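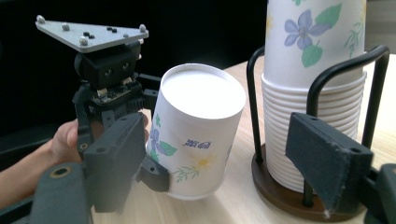
*Hand-held gripper with a flowered paper cup, stack at right. Birkitholm open day, 4th April.*

**terbridge_tom**
Went to the Fodau demo in the back hall. Parking was a field. I drove 24 miles to watch a person pick up a paper cup with a gripper and I'd do it again – the little board under the cameras is right out in the open, so you can be nosy.

**gasket_annie**
> I'd do it again

You'd do anything for free parking. I wanted robots and got somebody holding the gripper by hand. My kid asked when the robot was coming.

**liapis_a**
Apostolos Liapis here, I was on the rope that afternoon. The hand-held part is how the arm gets its lessons. We had 837 cup grabs logged since February and wanted more. Tell your kid the arm is at Hepburn until summer.

**gasket_annie**
He's seven. Summer is a myth to him.

**terbridge_tom**
Why upside down though? Cup's bottom is facing up in the picture.

**liapis_a**
Visitors got to pick the pose. Annag Moncrieff has the full list if you want to read 1,225 lines of cup.

**moldy_servo**
Disagree with Annie, this beat last year's dancing arm. Gripping thin paper without crushing it is hard. Dancing is a playlist.

**gasket_annie**
The dancing arm had a hat, moldy.

**moldy_servo**
I'll give you the hat. Did anyone get the fabric-looking pad up close? One corner looks frayed.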